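Week 3 handout: What a vulnerability score does and doesn't tell you 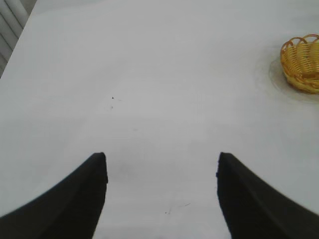 Security Management module, Thu 13 October
Notes by the module tutor

Read before the seminar. Bring the Prungate worksheet.

Most scanners finish by giving you a number. Nidora, the one we use in the lab, marks each finding out of 100 and adds them up into a "risk total" for the whole network. Managers like the total. I'd ask you to be suspicious of it.

Take the Prungate exercise. The July scan listed 2,509 findings. A month of patching later the list was under 1,000, and the written report called this a large fall in risk. Was it? Most of what went away was one out-of-date browser, counted again on every desktop. The 9 findings on the payment server were still open. Anyone breaking in would have wanted those.

Things to check before you believe a score:
- Does it know which machines matter, or did somebody have to type that in? When was that last done?
- Is one fault on many machines counted once or many times?
- What couldn't the scanner log in to? A machine it can't read often looks clean.
- Who picked the weights? The Vamusham guide says its weights are "based on expert judgement" and leaves it there. I have not found the working.

On "exploit likely" labels: these are forecasts. Some are decent. Ask the seller how often last year's were wrong, and note how long the answer takes.

I'm not telling you to stop scanning. You do need the list. Sorting it is your job, though, and the seller's colours won't do it for you.

For the seminar: choose five findings from the worksheet, put them in your own order and write two lines defending each. Don't copy the score column. Late sheets go in the tray outside the lab.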